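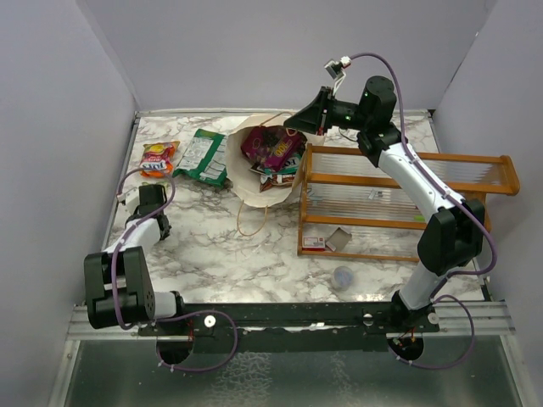
Zdeňka Zelenák has been the drive team coach of the Holtham robotics club for seven seasons. When I visited her in August, she was sorting bolts into jars and did not stop during our talk.

I asked first about Skemaneck, the robot which the students retired this year. "It was heavy and we loved it," she said. "In the second event the climber bent, and Thijs drove the last matches without climbing at all. We still finished with 1,096 points for the season."

The next robot is called Paju. It will be lighter, with a swerve drive, and the students voted for the name after a long evening. "I wanted another name. I lost."

Money is a difficult subject. The club needs $2,000 more for registration and travel. Oľga Sýkora, who graduated last year, writes the letters to sponsors. "Her letters are better than mine," Zelenák told me. "She asks directly."

What does she expect from the new drivers? "They should talk to each other. Last year we had whole matches in silence."

Practice starts again next week, and she still has no key for the new gym.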